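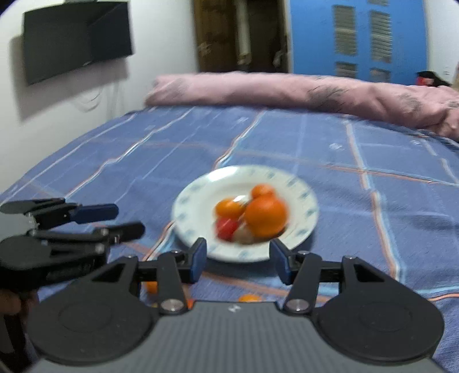

Ground floor unit, Sanna House, 17th April

Sanna House Residents' Forum
Topic: Proposed revision of the guest room policy

Secretary_SannaHouse
Members are advised that the guest room policy is open for comment until the end of the month. The draft makes three changes. The nightly charge would rise from 50 to 60. The longest permitted stay would fall from ten nights to seven. Linens would be supplied by the building under a contract with Golar, and residents would no longer bring their own. Comments should be posted in this thread so that they can be attached to the minutes.

northstair_4
I wish to record my objection to the second change. My relatives travel a long distance and a seven-night limit does not suit them. The room stood vacant for most of October, according to the booking sheet in the lobby. I see no shortage that would call for a shorter stay.

Zetilness_Owner
With respect to the previous member, October is a quiet month and should not be used as the measure. Requests for the summer weeks have been refused two years in a row, my own among them. I support the seven-night limit between June and September. I would accept ten nights for the remainder of the year.

quietcorridor
The linen contract is my concern. What does Golar charge, and is that sum included in the new rate? The draft is silent on both points.

Secretary_SannaHouse
The quotation from Golar is 325 per quarter, covering sheets, towels and one blanket per bed. It is included in the proposed rate of 60. The building's existing sheets would be kept in the hall closet as spares.

quietcorridor
Thank you. I remain opposed. The existing sheets are in fair condition and any resident who books the room is capable of running a wash. A quarterly contract commits us to paying whether the room is occupied or not.

eastwing_27
I must disagree with quietcorridor. On my last booking the bed had been left unmade by the prior party and the pillowcases were missing. I reported this in writing. A contract would at least establish who is responsible.

I would also ask that the section on food be retained in its present wording. It allows a resident to leave fruit and sealed items for arriving guests, and that is a courtesy many of us value.

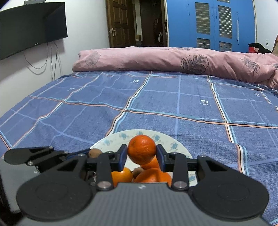 Fruit on the floral plate, blue plaid sheet on the bed

northstair_4
Agreed on the food section. I would add that fresh fruit should be removed at checkout. I have twice found bananas in the drawer of the nightstand.

Zetilness_Owner
Could the wording state who removes it? At present the policy says "the room shall be left clear," and parties have read this as referring to luggage only.

Secretary_SannaHouse
The following wording is offered for comment: "The booking resident shall remove all food, including fruit, by 11 a.m. on the day of departure." Members may propose alternatives.

Girari_lane
The wording is acceptable to me, although 11 a.m. is early for those with afternoon flights. Noon would be more reasonable – the next party may not enter until three in any case.

On the charge itself, I ask that the increase be deferred until the radiator has been repaired. It was first reported before the last annual meeting.

eastwing_27
I second the request regarding the radiator.

quietcorridor
As do I. My position on the linen contract is unchanged, and I ask that it be noted as an objection.

Secretary_SannaHouse
Noted. The objections from northstair_4 and quietcorridor will be attached to the draft. Checkout has been amended to noon. The radiator has been referred to the building manager and a date for the repair will be posted in the maintenance section.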